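Pirby mail import stuck at 1,943 messages

Opening this again because my old ticket got closed while I was away. I moved my mail from Brindell to Pirby in January and the import stops at exactly 1,943 messages every single time. The bar says 80 percent, then it just sits there (I left it overnight once, no change!).

What I've tried so far: signed out and back in, cleared the cache, switched browsers, turned off the Druklow add-on, and made a brand new app password. 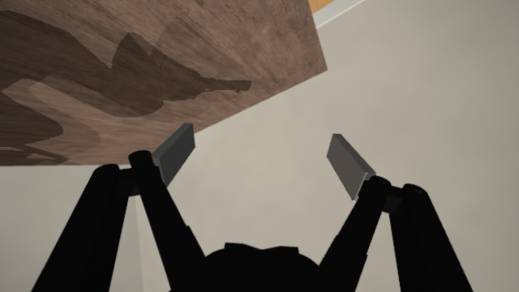
Issue 3

Cyrill Eder from support asked me to split the import by folder, so I did that last night. Inbox went through fine, Sent went through fine, and then Receipts hung right away. So at least we know which folder is being a pain. I opened it in Brindell and found a bunch of messages from Choo with huge attachments, more than 100 of them, going back years.

I dragged those into a folder called Hold and started Receipts over at 9 p.m. It got going again and

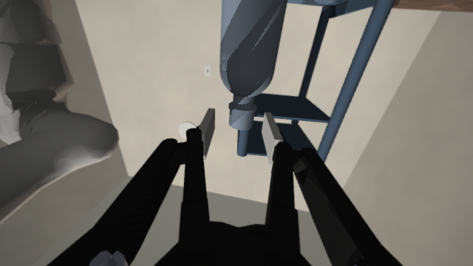

finished before I'd even made tea, which made my evening! The dates look right and the labels came over too.

Still open on my end: Hold won't import at all. I get "item skipped" with no name next to it, so I can't tell which message it's choking on. Is there a size limit per message, and can I see the skipped ones in a log someplace? I'm keeping the Brindell account open until I hear back.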